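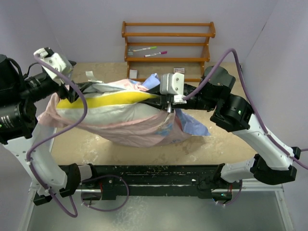 Back on the Water at Hernau

The first ferry of the morning leaves Hernau at 6, and by the time Ciarán Moynihan has cast off there's usually a lineup of cyclists along the rail, coffee in hand, watching the fog lift off the harbour. I was one of them in April, and I can't remember a happier commute!

The crossing to Lostow first ran in 1961 and was dropped when the bridge opened. For years the only way over was the number 34 bus, which takes the long way round past the grain terminal and sits in traffic with everybody else. Now the boat is back, a tidy little vessel called the Eklund that carries 60 passengers and a surprising number of bikes (plus, on my trip, one very calm greyhound).

Moynihan drove buses before he got his marine ticket. "Same people, better view," he told me, easing us past the channel markers.

The fare is the same as the bus and your transfer works on both, a point Ivone Figueiredo fought hard for. She plans routes for Plalteo, the operator, and she lights up when she talks about timetables. Her next favour to ask of the harbour authority is a late sailing, so that restaurant workers in Lostow can get home without paying for a cab.

I rode back at dusk, standing outside the whole way with my collar up. The wind was fierce and the deckhand kept pointing out seals. There's a heated cabin if you want it, with good wide seats, and the ramp at the Hernau end is gentle enough for a stroller or a wheelchair at low tide.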